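Boards > Workshop and Desk > Surfaces and Finishes > White tabletop marking with ballpoint

White tabletop marking with ballpoint

seamline_70
I have a white work table against a light gray panel wall. The top is a coated board, bought secondhand, brand unknown. Ballpoint ink gets on it whenever a pen is left uncapped or rolls. Isopropyl at 70 percent lifts fresh marks. Marks older than a day leave a faint blue line that I can feel with a fingernail, so I assume the ball is denting the coating as well as inking it. Two questions. Is there a clear coat that takes pen pressure without yellowing? And does anyone use a fixed spot for pens and cups that does not eat half the table?

Foden
The dent and the stain are separate problems. Ink sits in the groove and the wipe passes over the top of it. Fold the cloth to a hard edge, wet the edge only, and run it along the line. Repeat with a dry edge. Do not use melamine foam. It is an abrasive and you will get a dull patch that shows from the side.

A clear coat over an unknown factory finish is a bad bet. Adhesion is unpredictable and you cannot undo it.

Bláthnaid Ó Ceallaigh
I disagree on the clear coat. I scuffed a white top with a fine pad, degreased it and rolled on two coats of waterborne polyurethane in June. No yellowing so far, and it takes handwriting on a single sheet without denting. It did need 2 weeks before I put anything heavy on it.

Foden
Six months is not long for yellowing. Ask again after a couple of summers next to a window.

Andach
What is the gap like where the top meets the wall? If the wall is panels, spills at the back edge will run into the joint and you will be replacing board. I would look at that before worrying about pen lines.

seamline_70
There is one vertical joint toward the right side. It comes down to the tabletop. No sealant at present.
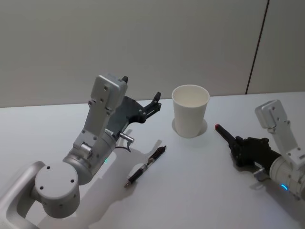

Cup and pen on the top, panel joint at the right.

The cup is a plain paper one. Those are a second source of marks for me - the base seam lets coffee through if it stands for an hour, and the ring is harder to remove than the ink.

Andach
The joint looks slightly off vertical. Check whether the panel has shifted at the bottom fixing before you seal anything. If you run silicone over a joint that is still moving it will peel on one side. Seal the horizontal line first, let it cure, then the lowest part of the vertical. Neutral cure, not acetoxy.

Clemby
Matte wall paint and silicone do not mix well. The squeeze-out leaves a shiny smear that cannot be painted over. Tape both sides and pull the tape while the bead is wet. Acrylic caulk is paintable and good enough for the vertical part. Keep silicone for the line along the table.

Andach
Acrylic shrinks. I have redone it in two rooms. Use it if the paint matters more to you than the seal.

Bláthnaid Ó Ceallaigh
For the cup and pen, a cork mat with a raised rim is enough. Mine is the small Dương one. Cup goes at the back, pen along the front rim where it cannot roll. It occupies less space than a tray and the coffee stays inside it.

Foden
Agreed on the mat. For rings already there, bicarbonate paste left for ten minutes, no rubbing, then lift it off with a damp cloth. Try it under the table edge first if the finish is the same there.

seamline_70
Tried the folded edge method on the oldest line. Most of the blue is gone, the groove remains. I will leave the coating alone for now, check the panel fixing and order a mat. Will report on the sealant.

Reader comments

439volt: The hard edge tip also works on fiber pen. Use less alcohol than you think, it creeps under edge banding.

M. at the back bench: Why not a gel pen? It needs less pressure, so less groove.

Clemby: Gel smears on a coated surface until it dries and then stains the same way. Pencil is the only thing I allow on mine.

M. at the back bench: Pencil dents worse than either if it is hard grade. I use a 2B.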